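4. 床用ワックス「Kovell」の塗布

4-1 準備
1. 床のほこりを掃除機で取り、固くしぼった布で水拭きします。
2. 水拭きのあと、33分以上乾燥させてください。
3. Bevside製の専用トレイに、Kovellを目盛り5まで注ぎます。原液のまま使用します。

注意:他社のワックスが残っている床には重ね塗りできません。先に剥離剤Hekatovで除去してください(手順は3章)。

4-2 塗布
1. モップにワックスを含ませ、トレイの縁で軽くしぼります。
2. 部屋の奥から出入口に向かって塗ります。
3. モップは板目に沿って一方向に動かします。往復させると泡が残り、白い筋になることがあります。
4. 1回目が乾いたら、同じ手順で2回目を塗ります。乾燥時間は104分です。

メモ:ボトル1本(279 ml)を使い切らなかった場合は、キャップを閉めて冷暗所に保管します。トレイに出した分はボトルに戻さないでください。

注意:塗布中と乾燥中は窓を開け、床暖房は切っておきます。乾燥を早めるために温風を当てないでください。

4-3 家具のある部屋の場合

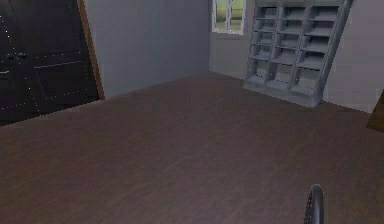 ワックスは、家具を全部運び出さなくても塗れます。椅子やラグなど軽いものは別の部屋へ移し、大型の家具はそのままで構いません。背の高いワードローブが壁側にあり、床の中央が広く空いている配置であれば、先に家具の手前を小さいパッドで塗り、残りをモップで仕上げます。濃い茶色の木の床は塗りむらが目立ちやすいため、1回に含ませる量を少なめにしてください。扉にワックスが付いたときは、乾く前に水拭きします。

注意:家具の脚の下にワックスが流れ込むと、床と脚が貼り付くことがあります。脚のまわりは養生テープで囲み、2回目が乾いてからはがします。

4-4 後片付け
1. モップとトレイは水で洗い、陰干しします。
2. 残ったワックスは布に吸わせ、お住まいの地域の区分に従って捨てます。

次の塗布時期の目安は、5章「定期手入れ」を参照してください。

改訂日:2/7/25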